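4. Recording your first examples

Now for the fun part! With the Clivier gripper charged and paired, you can start gathering examples for the Sasdale trainer. Each one is a single pick and place, done by your own hand.

1. Choose an ordinary table and leave it as you'd normally have it. Everyday clutter makes for richer examples.
2. Hold the gripper still above the table for 2 seconds, until you hear the tone.
3. Move in at an easy pace, close the fingers on one item, lift it and put it down somewhere else.
4. Open the fingers fully and squeeze the side button to save.

Note: Keep each example under 15 seconds. Short ones are lovely to work with – and much quicker to check.

Snack wrappers are a brilliant place to begin. They crinkle, slide and overlap, so every grasp comes out a little different.
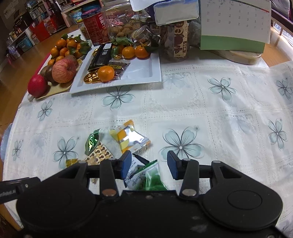 5. Change your starting position after each save, and pick from a different side when you can.
6. Stop after 90 examples and let the gripper upload. A full set is 400, which most people reach in an afternoon.

Caution: Keep your free hand away from the finger linkages while they are closing.

If a grasp slips, save it anyway and mark it "missed". The trainer learns from those too!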